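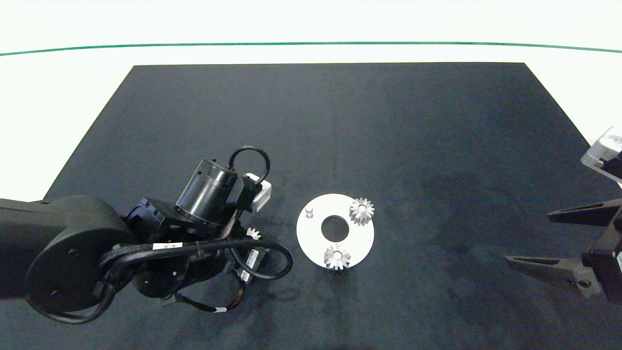 Figure 3. The two arms at the plate during the gear task. The left arm is holding a gear and the right gripper is open.

4. Gear placement with two arms

This part of the report was written by Sewwandi Sivakumar and Dinesh Patwary, Branerov project group, autumn term.

The task is to put small bevel gears on a round white plate with a hole in the center. We chose it because the parts are small and shiny, and these two things make trouble for the camera. In our first tests we worked directly on the white table, and the program often did not find the edge of the plate. With a dark mat under the plate the edge became much easier to find, so we kept the mat for all later tests.

We made 43 trials. In 23 of them the gear went to the correct place at the first attempt. In 17 trials the gear was placed only after a second attempt, and three trials were stopped by us. Most of the second attempts came from a small error in the angle of the wrist. When the gear is tilted, its bore does not go down over the peg.

The cables were another difficulty. A loop at the wrist must be long enough for the full turn, but a long loop can touch the plate. Dinesh changed the cable path on the left arm before trial 7, and after this the plate was not moved by a cable again.

For next term we would like to measure the wrist angle before each placement. The trial table is in Appendix B.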